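Wostidden Foundation Opens Second Round of Purchase Pledges for Neglected Disease Treatments

October 2024

32 shares | 4 comments

The Wostidden Foundation today opened the second round of its Advance Purchase Pledge, a program that commits money to buy treatments for neglected tropical diseases before those treatments reach the market. Applications are open to companies, universities and nonprofit developers working on drugs for sleeping sickness, Chagas disease, river blindness or visceral leishmaniasis.

Under the program, the foundation signs a contract with a developer at the end of early-stage human trials. The contract sets a price per course of treatment and a minimum number of courses. If the drug is later approved by a recognized regulator and meets the terms of the contract, the foundation pays. If it is not approved, no money changes hands.

The second round carries a total commitment of up to $330 million, to be divided among no more than four developers. The first round supported two: Tekleab Therapeutics, for an oral treatment for sleeping sickness, and Plodley Biosciences, for a shorter course of therapy for Chagas disease. Both remain in clinical trials.

"A small developer can usually find a grant to get through the laboratory stage," said Shufen Kang, director of access programs at the foundation. "The harder question comes later, when an investor asks who is going to buy the product. The patients can't pay much, and the health ministries plan their budgets one year at a time. A signed contract gives the investor an answer."

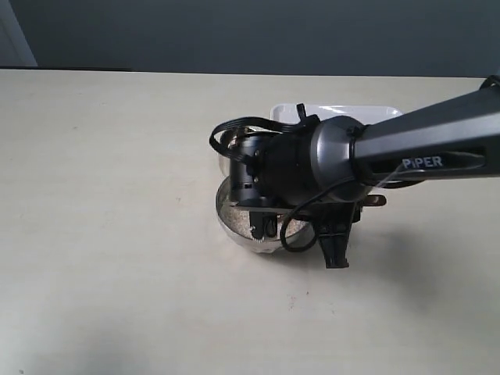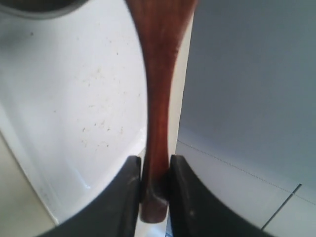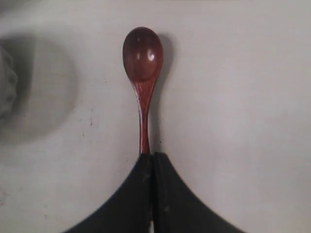 Category: Global Health Financing

Changes From the First Round

The foundation revised the program rules in June after a comment period that drew 31 written responses from developers, ministries of health and patient groups. Three changes were made as a result.

Contracts will now run longer. Several respondents said the original term was too short for diseases where trial enrollment is slow, particularly in areas that can be reached only in the dry season. Developers may now ask for an extension if enrollment falls behind for reasons outside their control. Requests will be reviewed by an outside panel, and decisions will be published.

Prices will be indexed. First-round contracts fixed a single price at signing, and developers said this left them exposed to rising costs for raw ingredients and packaging. Second-round contracts will allow a limited yearly adjustment tied to a published manufacturing cost index. The foundation will not pay above the ceiling stated in each contract.

Access terms will be stricter. A developer that receives a pledge must register the product in every country on the program's priority list and must license its manufacturing process to at least one producer in a region where the disease is common -- or explain in writing why no qualified producer can be found. Patient groups asked for this change, and some developers opposed it.

"We heard both sides and went with the tighter rule," Kang said. "If a drug is approved and then never registered in the countries that need it, the money hasn't done its job."

How the Pledge Works With Other Incentives

Developers may combine a pledge with research grants, tax credits or regulatory incentives offered by governments. They must disclose any such support in their applications. The foundation may lower its price offer if a developer stands to receive another large payment for the same approval.

Delivery of approved products will be managed by Sukness Logistics, which handles storage and shipping for the foundation's existing donation programs. Sukness will not take part in choosing developers or setting prices.

Who Can Apply

Applicants must have a candidate treatment that has completed a first human safety study. Vaccines and diagnostics are not eligible in this round. New uses of older drugs are eligible -- the foundation expects a fair number of these -- provided the applicant can show that the drug is not already available at a suitable dose.

Application forms, the model contract and the list of priority countries are available from the foundation's access programs office. Applicants with fewer than ten employees may request help with the cost section of the form.

About the Wostidden Foundation

The Wostidden Foundation is a private grantmaker that supports the development and supply of medicines for diseases of poverty.

Comments (4)

rlm_pharm
Is the cost index the same for tablets and injectables? The costs are very different and I couldn't find it in the model contract.

Dana
Look at annex B, there's a separate line for sterile products.

rlm_pharm
Found it, thanks.

fieldnurse77
Glad about the registration rule. I'd still like to see pediatric doses required in the contract and not left to the developer.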